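# Kitchen Storage Study: call for participants

Pengate Housing Research is looking for householders to take part in a study of how people reach, store and retrieve everyday items in fitted kitchens. The work will inform revised guidance on the mounting height and depth of wall cabinets in rented homes.

The study is led by Marlene Teixeira. Fieldwork is managed by Hrvoje Vlachou, who will be the contact for all participants once they have been enrolled.

## Background

Wall cabinets in most rented homes are fixed at a height set by the worktop below and the extractor hood beside them. The height of the tenant does not enter into it. An earlier survey in the Maes district found that top shelves were often left unused or given over to items needed once or twice a year, while worktops carried the overflow. That survey relied on questionnaires alone. The present study adds measurement in the home and a short diary. 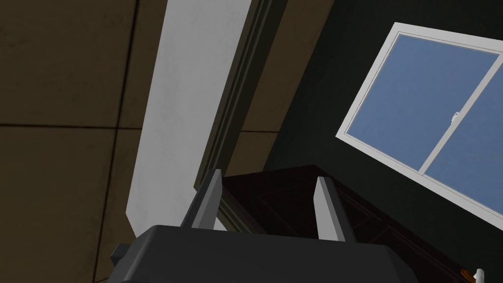

We are interested in ordinary use, including habits that people may regard as untidy or inefficient. Participants should not reorganise their kitchens before the first visit. If a cabinet is broken, blocked or used for something other than food and crockery, please leave it as it is and tell the fieldworker.

## Who can apply

You may apply if you:

- are aged 19 or over
- rent your home from a council, housing association or private landlord
- have at least two wall cabinets in your kitchen
- prepare a meal at home on most days
- expect to stay at the same address until the end of July

We particularly welcome applications from wheelchair users, from people with reduced shoulder movement or grip, and from anyone over 55. Only one person per household can be enrolled, although other members of the household may appear in the diary if they agree.

People who have had a kitchen refitted in the past 12 months are not eligible, as their storage habits may not have settled.

## What is involved

1. **First visit (90 minutes).** A fieldworker will measure shelf heights, cabinet depths and worktop clearances, and record your standing or seated reach. No furniture will be moved.
2. **Diary (10 days).** You will note each time you use a step, a stool or another person's help to get something out of a cabinet. The diary is available on paper or through the Luvell web form.
3. **Second visit (45 minutes).** A short interview based on the diary. This can be done by telephone if you prefer.

Visits take place between 9.30 am and 6 pm. Evening visits can be arranged in the Sikik and Maes areas only.

## Payment

Participants receive £55 in shopping vouchers, issued after the second visit. Those who withdraw after completing the diary will receive the full amount. Those who withdraw earlier will receive £10 for the first visit.

## Data and consent

Measurements and diaries are stored under a participant number. Names and addresses are held separately and deleted when the study closes. Landlords will not be told who has taken part – this applies also where the landlord has helped to circulate this notice. You may withdraw at any point without giving a reason.

## How to apply

Ask for an application form at the Pengate office reception, or write to Hrvoje Vlachou at the same address. Please state your tenancy type, the number of wall cabinets in your kitchen and any access needs. Forms can be supplied in large print.

Applicants will be told the outcome by letter or email, according to the preference marked on the form.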